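共用給湯室カウンターのかご運用について(意見募集)

スレッド一覧 > 施設・備品 > 給湯室

投稿者:総務窓口
8月より、給湯室の石製カウンターにおける小物の保管方法を見直しております。従来は引き出し一段に文具と台所用品を混在させておりましたが、所在不明に関する問い合わせが続いたため、かごによる区分に改めるものです。茶色のかごは梱包・文具類、黄色のかごはその他の小物を対象とします。かごの購入費は2000円以内に収めました。ご意見は本スレッドにお寄せください。

投稿者:kura_16
見直しの趣旨に賛同いたします。旧引き出しは奥行きがあり、テープ類が後方に入り込む状態が常態化しておりました。一点確認いたします。茶色のかごに収める品目は、テープのみという理解でよろしいでしょうか。

投稿者:総務窓口
はさみ及び荷札も対象に含みますが、当面はテープを優先します。

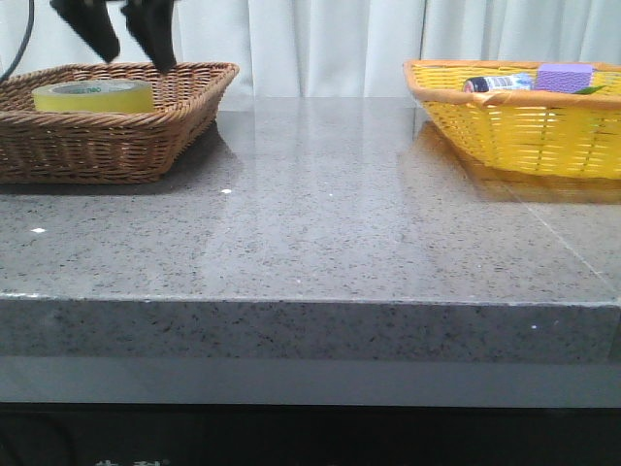 茶色のかごにテープ、右側に黄色のかご
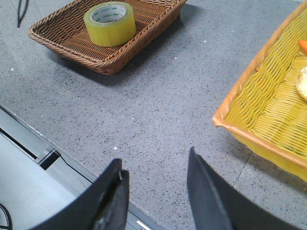
投稿者:Filali
区分そのものに異論はございませんが、黄色のかごの対象を「その他」とすることには反対いたします。その他という区分は、いずれ旧引き出しと同じ結果を招くものと考えます。スポンジなどの清掃用品は流し側に独立させ、黄色のかごは対象品目を明示すべきです。

投稿者:hillham40
Filali様のご意見に一部同意いたします。ただし、かごを三つに増やしますと、カウンターの作業面が不足いたします。昼の時間帯は弁当の温め待ちで混み合いますので、現行の二つを維持し、札を付ける方法を提案いたします。

投稿者:Filali
札の効果については懐疑的です。Stestcombe棟でも同様の札を付けましたが、翌月には読まれなくなっておりました。

投稿者:hillham40
Stestcombe棟の札は文字が小さく、かごの底面に近い位置に付いていたと記憶しております。縁に結び付ける形式であれば、状況は異なるのではないでしょうか。

投稿者:tana_92
別の観点から申し上げます。編みかごは目に埃が溜まりやすく、水気のある品を入れるには不向きです。使用後のスポンジは十分に乾かしてから戻すことを規定に加えていただきたく存じます。また、石の天板は水滴の跡が目立ちますので、拭き取りの際にはかごを必ず持ち上げるよう、併せて周知をお願いいたします。

投稿者:kura_16
乾燥に関する規定に賛成いたします。なお、梱包用テープは日差しの当たる場所を避けて保管することが望ましく、茶色のかごは窓から離れた側に置いていただければ幸いです。

投稿者:総務窓口
多数のご意見をいただき、ありがとうございます。現時点の取り扱いを次のとおりといたします。
・かごは当面二つとし、幅40ミリの札を縁に取り付ける。
・スポンジは乾いた状態で戻す。
・黄色のかごの対象品目は、引き続き本スレッドで協議する。

投稿者:Filali
承知いたしました。対象品目の案を作成し、後ほど投稿いたします。食品を含めるか否かについても、その際に併せてご検討ください。

投稿者:hillham40
食品は対象外とすることを希望いたします。戸棚の上段が空いております。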